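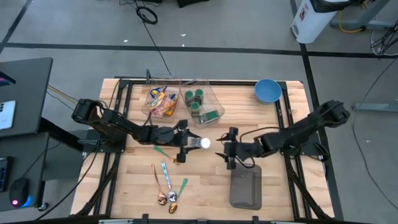 2 min read

Giltlow Butcher-Block Oil, the big tin: a year of rubbing things

I have put off writing up the Giltlow oil because it means admitting how many surfaces in my house I now have opinions about. There is a kitchen counter, a desk, two cutting boards and a shelf that holds nothing but other finishing products. All of them are blond wood, and all of them were thirsty.

The tin costs $40, a silly amount of money for something that smells faintly of walnuts and gets all over your cuffs. The Detov stuff is half that and comes in a squeeze bottle. I used Detov for years, and it's fine in the way that gas station coffee is fine. It goes on easily, looks terrific for a week, and then the spot by the kettle goes gray and chalky again as if you'd never met.

Giltlow is thicker, with some wax in it, and the lid comes off with a screwdriver and bad language. You wipe on a thin coat, wait, wipe it off, and do the whole business over the next evening. The instructions say "a thin coat." I read that as a suggestion the first time and had a tacky counter until well into March. My cousin Valentina rested a paper napkin on it at breakfast and part of that napkin is still there.

Done properly, it's very good. Water beads up and sits there looking foolish. Coffee rings wipe off if you catch them before lunch. Red wine left a faint pink crescent that went away with light sanding and another coat. The color change is small: pale boards turn a shade warmer, closer to toast than to honey, and the planks stop looking like they came from different trees.

The desk was the harder test, as I do everything on it, including eating. Nine months on, the edge where my wrists go has dulled a bit, and the rest looks the way it did in spring. I re-oil twice a year. The label says four times, but the label is in the business of selling oil.

Complaints. The tin dents if you look at it, and then the lid won't seal. The little cloth in the box is too small for anything larger than a sandwich. The website has 1,382 reviews, and 898 of them appear to be about shipping. Mine arrived fine, thanks for asking.

Lay your used rags out flat to dry outdoors, please. Oily rags in a heap can heat up and catch fire, and that warning is printed on the bottom of the tin, where you'll read it right after pouring oil down your sleeve.

Four stars. I'd buy it again, and I've already hidden the receipt for the second one.

Wenceslao Arancibia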